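Two Arms in the Back Bay

The shared workshop on the second floor of the old Olivares building opens at seven in the morning and closes when the last member goes home. Most of the space is what you would expect: a table saw, two drill presses, a wall of labeled drawers. The back bay belongs to a project its builders call Idberg, a pair of robot arms that Reda Gaber and Elaine Assunção have been putting together in their spare time for the past 16 months.

Gaber repairs elevators for a living. Assunção used to write software for a shipping company and now teaches evening classes. They met at the workshop over a broken laser cutter and found that they both wanted to build a machine that could handle small parts with two hands.

"I had one arm in my garage and it was boring," Gaber says. "It could pick something up and put it down. As soon as you have two, you have to think about everything differently. Where is the other one? Who goes first?"

The name Idberg comes from a street where Assunção lived as a student. It went on the first parts order as a joke and stayed.

Neither of them designed the arms from scratch. They bought them secondhand through Clulport, a surplus dealer, and spent the first winter getting them to talk to the same computer. The clocks would not agree. One arm would finish a move and sit waiting while the other was still partway through its own. Assunção rewrote the timing code three times. The third version, which she describes as the ugliest, is still running.

The hands came later and cost more than either of them likes to say. They went through 23 versions of the wrist adapter, most of them printed overnight on the workshop's own machines. The early ones cracked along the bolt holes. Gaber keeps them in a coffee can and brings them out when new members ask whether they should bother with a test print.

For most of the first year the arms stacked blocks. Then a member who had moved away sent them a parts list for a practice board, with pegs to take gears and slots to take bars, and they decided to make their own. The work took most of October. Gaber drew the fixtures so they could be swapped out one at a time, a habit from his day job, where he would never replace a whole panel to fix one switch.

Fitting a gear onto a peg sounds easy until you watch a machine try it. If the hole is a little off center, the gear catches on the lip and tips. A person feels that and wiggles it without thinking. The arms have to be told to stop, back up and search in a small spiral. The routine that does this is 111 lines long, and Assunção can recite parts of it.
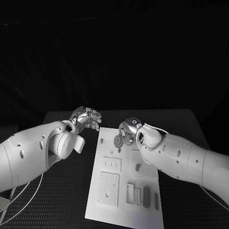
The right hand holds a gear over the practice board while the left stays clear, its fingers curled.

Keeping the idle hand out of the way took longer than either builder planned. In the first trials it went back to a rest position far out to the side, and every exchange between the two was slow. Now it stays close. The price is that the software has to check the distance between the hands all the time, and when it gets nervous it stops both arms and waits for someone to press a key.

The dark mat under the board was Gaber's idea. White parts on a pale bench gave the vision software trouble, and he was tired of adjusting lamps. The black drape behind the bench went up for the same reason — it also hides the lumber rack.

Other members have started to take an interest. Brumoson, a small company that rents two benches near the front, lent the pair a set of calipers and has not asked for them back. The workshop gave them a second power circuit after the arms and the dust collector tripped the breaker on the same evening.

Their current goal is a full run of the board without anyone touching the keyboard. The best attempt so far lasted 72 minutes and ended on a bar that went into its slot crooked. Gaber wants to file a wider chamfer on the holder. Assunção thinks that is cheating and would like to fix it in the code. They plan to try the code first, and the file is on the bench.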